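Markalness Hall
7 Jul 2019
By Rory Lennox
Search this site Search Go
Shares 40 | Comments 3

People wanted: table hosts and paper-cutters for the Markalness open tables

We are looking for people to look after the café tables in the ground-floor corridor, and for other people to come and sit at them. The second job is easier and pays worse. Both are described further down, along with the biscuits.

The open tables started in March as an experiment in whether anyone would stop for ten minutes on the way to somewhere else. The corridor has always been a place people pass through at speed, holding post. We put out round tables and a heap of paper, left some scissors within reach, and went away to see what would happen. What happened was that a man from the second floor missed his dentist. He had been cutting out a heron. It was a fairly poor heron, but he stayed until we locked up, and he came back the next day to fix the legs.

So we are carrying on, and we have been given £400 to do it with. Of this, £100 has already gone on paper, which I mention now to save people asking where it went.

The rule of the tables is that you cut out whatever you like, and you leave it behind when you go if you can bear to. Bows are popular. So are birds, cats and a kind of potato that several people have insisted is Wales. We keep the good ones for the autumn display and we keep the bad ones too, as the makers tend to come back and check.

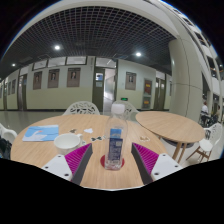
What the table host does

You would be there for one session a week, two and a half hours, either mornings or late afternoons. You put the paper out, you find the scissors, you say hello. If someone wants showing how to fold before cutting, you show them. If someone wants to be left alone with a sheet of card and their thoughts, you leave them alone, and this is the harder skill of the two.

You would also:

- keep drinks and paper on speaking terms. Coasters are provided. People put their drinks down on the cut-outs anyway.
- sweep up the trimmings, which get into chair backs and turn-ups and have been found as far off as the Kilico Room
- sort the finished pieces into the flat box at the end, with a scrap of paper saying who made them if they wanted to be known
- answer questions about the portraits on the wall as best you can. There is a sheet with the answers on it. It has been wrong about one of them for years and we are waiting to see who notices.
- be polite about Wales

It is a paid post, though I would not hand in your notice elsewhere. The fee is £300 for the whole run, paid in two halves, and tea and coffee are free while you are on. We need two hosts. You don't have to be an artist. We had an artist for the first fortnight and he kept tidying up other people's edges.

Who would suit it

Somebody patient, who can sit in a corridor without minding that it is a corridor. It is a bright one as these things go, with a high ceiling and the balconies curving off above, but there is a door at the far end that everyone uses, and in cold weather you will feel each of them arrive. Bring a cardigan. Experience with the public is useful, and experience with the public and scissors is better still.

We would be especially glad to hear from people who speak something besides English, or who have worked with older visitors. Hosts need to be over eighteen. There is some lifting, mainly of chairs, and they are heavier than they look from the other side of the room.

Taking part

If you don't want a job and would simply like to cut things out, we need you as well. For the autumn display we want almost 300 pieces, and at the present rate we'll have a great many bows and very little else. Come on your own or bring a group of up to six. There is nothing to book unless you are a group, in which case please do, or you will find yourselves sharing with the heron man.

The display is called Sikora, after the woman who used to run the paper shop on the corner and who sold most of this building its first scissors. Pieces can be any shape as long as they are flat and no bigger than a saucer. Black, white and pale papers show up best against the boards we've got. Glitter has been discussed and will not be discussed again.

We can't post pieces back. You can collect yours when the display comes down, or leave it with us and let it go into the Siser album, where everything since March has been stuck down in no order at all.

How to apply

For the host posts, write us a page or less saying who you are, which sessions you could do and what you would cut out first. Please don't send a CV with a photograph on it. Hand the page in at the front desk in an envelope marked TABLES, or email it to the office with the same word as the subject. I read them all myself, slowly, over lunch.

Shortlisted people will be asked in for a chat at one of the tables. There will be scissors. You will not be marked on your cutting, but I will probably look.

Rory Lennox
Open Tables, Markalness Hall

3 comments | 40 shares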